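Vom Üben mit der Hand

Meine Nachbarin Bouchra Metwally näht seit 39 Jahren, und wenn ich ihr abends zusehe, werde ich immer ein wenig neidisch auf diese Ruhe. Wir reden so gern über Talent, ach, viel zu gern! Dabei steckt in jeder sicheren Hand vor allem Zeit, langweilige, wiederholte, geduldige Zeit – und die gönnen wir uns kaum noch. Ich wünsche mir Schulen, in denen Kinder wieder 15 Minuten am Tag knoten, schnitzen oder stopfen dürfen, ganz ohne Noten.

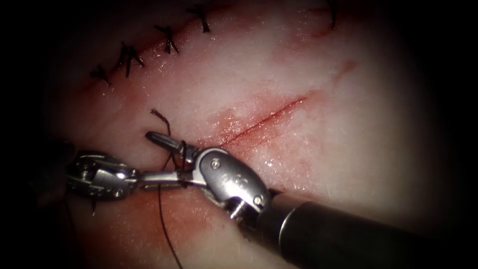
Und wir Älteren dürften uns ruhig dazusetzen.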